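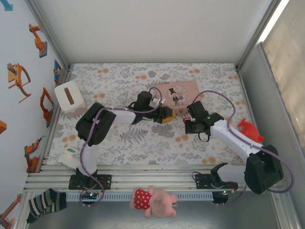
How are the arms of a Bumutix cell held to the bench?

Each arm stands on its own bracket, and both brackets are fastened to a single aluminium rail along the front edge of the table.

Bumutix bench cell

The Bumutix bench cell (often written simply as Bumutix) is a design for a two-armed robot workstation intended to be built at home or in a shared workshop. It was drawn up by Calum Lennox at the Lenwood workshop and was first released as a set of drawings, a parts list and control software. The design consists of a three-sided enclosure, a table, a front rail, two small electric arms with parallel-finger grippers, and cameras. It is used for practice in handling household objects, for work on remote operation, and for recording movements that are later replayed or learned from.

Background

Lennox began with a single arm clamped to a kitchen worktop. The clamp slipped under load and the arm had to be set up again after each session. In January the arm was moved to Lenwood, where a second was added and both were put on a common rail. Catherine Laing, a member of the same workshop, rewrote the motor control and produced the wiring layout that is still used. The drawings were released on March 29, 2018.

The name has no stated meaning. Early notes call the design "the Dahlgren table", after the second-hand bench on which it was first assembled, and a few older build logs keep that name.

Construction

Enclosure

The enclosure has a back wall and two side walls, and is open at the front. Light-coloured panels are preferred for the back, as they keep the camera exposure steady. The side walls may be of any stiff sheet, and the two sides need not match. A side panel may be painted or papered, provided the finish is matt enough not to throw a strong reflection on to the table. A light strip is usually run along the upper edge of one side wall. Builders working in rooms with large windows sometimes add a second strip on the opposite side to even out the shadows.

Rail and brackets

The front rail is a length of grooved aluminium extrusion. Each bracket is held by bolts and sliding nuts, so an arm can be moved sideways without drilling. After any move the distance between the brackets must be measured and entered in the settings file, as the software uses it to work out where the two grippers can meet. An error here shows up as a steady offset when an object is passed from one gripper to the other. The usual remedy is to bring both arms slowly to the same marked point on the table and correct the figure until the finger tips agree.

The rail must be fixed to the table frame and not to the table top alone. On early builds the top flexed when both arms reached forward together, and the grippers dipped.

Arms

The design does not call for one particular arm. Any light arm can be used if it fits the bracket pattern, carries a load of 300 grams at the gripper and accepts position commands over a serial line. The shoulder motors run warmer than the others and should be given time to settle before measurements are taken. Mixed pairs are possible, though the settings file then needs a separate set of joint limits for each side.

Cabling

Cables follow the outside of each arm in loose loops. Loops that are too short pull on the wrist when the forearm turns, and loops that are too long catch on objects. The drawings advise setting the length with the arm at full reach and then adding a hand's width. Below the rail a perforated tray carries the power leads and a small control board. The holes take cable ties and let air through.

Power is supplied separately to the arms and to the control board. A stop switch cuts the arm supply only, leaving the board and cameras running so that the last readings are not lost. With the supply cut the arms are free to drop, and the manual asks the operator to hold them or to send them to the rest position first.

Grippers

Each gripper has two fingers that open and close together. The standard finger is a printed part with triangular cutouts and a textured inner face. The cutouts let the finger bend a little around an object, and the texture improves grip on smooth surfaces such as painted tins. Fingers are treated as wearing parts. Laing's notes suggest changing them after 200 hours of use, or sooner if the texture has been rubbed flat.

A small camera may be mounted at the wrist, looking along the fingers. Its view should take in both finger tips when the gripper is fully open, with enough of the table beyond them for the operator to judge the approach.

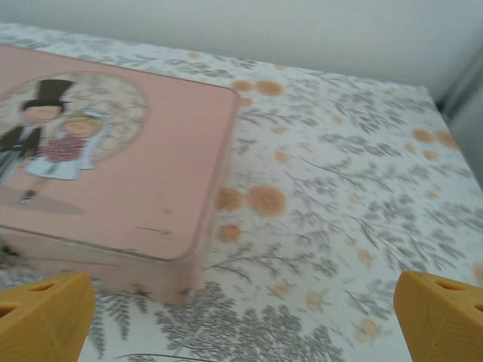

The wrist camera has a short working distance, and anything well behind the table will be out of focus. This causes no trouble in normal use, since the fixed camera covers the wider area. Where the two cameras disagree about the position of an object, the software trusts the fixed camera until the gripper is close and the wrist camera afterwards. The changeover distance is set by hand and varies with the lens.

Table covering

A cloth is laid over the table to deaden noise and to stop light objects from sliding. Plain cloths give the simplest background. Patterned cloths are harder for object detection and are used on purpose by builders who want their software to cope with ordinary rooms. The cloth should lie flat and be secured at the edges, as a gripper that closes too low will gather the fabric and drag everything standing on it.

Operation

The cell can be run in three ways. In direct operation, a person moves a pair of hand controllers and the arms follow. In replay, a stored movement is repeated without correction. In assisted operation, the person guides the arms into position and the software closes the grippers. Direct operation is the most common, and most builders begin with it.

Typical objects include boxes, packets, soft toys and clothing. Rigid boxes are simple to push but may be too wide to grip across the lid, and have to be taken by an edge or lifted between both arms. Soft toys tolerate poor alignment. Socks and other limp items are difficult for the wrist camera, as their outline changes on contact.

Positions are stored at 16 readings per second. Lennox chose the rate to suit the slow computer used at Lenwood, and it has been kept for the sake of older recordings.

Variants

The Flanton variant, named after the workshop where it was first built, uses a deeper table and moves the control board to the back wall. It gives more room between the arms and the wall but needs longer cables. A single-arm version uses the same rail and one bracket. It cannot be used for passing objects, and its settings file is not compatible with that of the two-armed cell.

Limitations

The cell has no force sensing. Grip strength is estimated from motor current, and the estimate is poor at low speed. Neither arm detects contact with the other except as a rise in current, so the software keeps a clearance zone between the forearms that must be switched off for close two-handed work. Objects that fall in front of the rail are out of reach of both arms and have to be put back by hand.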